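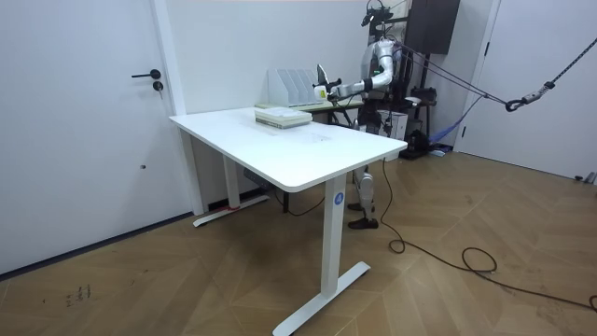

Mathias Camenzind wrote back that I was mad to take the night ferry in September, and that if I must do it I should at least pack ginger candy and stay off the top deck. He used four exclamation points. I read it over breakfast, then again on the bus, and decided he was only jealous (he gets seasick in a canoe, he told me so himself).

So it's booked! Belent to Hunero, leaving at nine in the evening and getting in a little after dawn, 75 for a bunk in a shared cabin or 13 for a seat that reclines if you're lucky. I dithered over that for a whole lunch hour. I'm too old for the seat. I had the seat last time, years ago, next to a man who ate boiled eggs until midnight, and I swore then I'd pay for a bed if I ever went again. Bunk it is, number 663, which makes it sound like an enormous ship and I'm pretty sure it isn't.

Spent the evening pulling things out of the closet and putting them back. The blue raincoat leaks at one shoulder. The green one doesn't leak but makes me look like a tent, and I'll be wearing it in every single picture, so I went back and forth and in the end the tent won. Two sweaters, the thick socks, the walking shoes I still haven't broken in (my own fault, I've had them since spring). Must remember to get the zipper on the small bag looked at.

I want to do the cliff path out to Trerkon while I'm there. The guidebook says it's an easy day, but the guidebook was written by somebody with younger knees, and it's from 2000, so who knows if the tea place at the far end is even open. I called the number and it just rang and rang. I'll take sandwiches. If the tea place is open I'll have cake as well and feel no shame whatsoever.

Mom called while I was in the middle of all this and wanted to know who would be watering the tomatoes. There are three tomatoes left, Mom, and they're green. She thinks I should wrap them in newspaper and put them in a drawer. I may do it just so I can tell her I did.

Oh, and I finished the MacBrayne novel, the one with the lighthouse. I'd guessed the brother by the second chapter and I still stayed up for the ending, so now I need something else for the boat. Something long and not about drowning. The library closes at six tomorrow and I get off at five, so I can make it if I don't stop to talk.

It's windy tonight, the gate keeps banging. I'm choosing not to think about what that means for the crossing. Ginger candy is on the list.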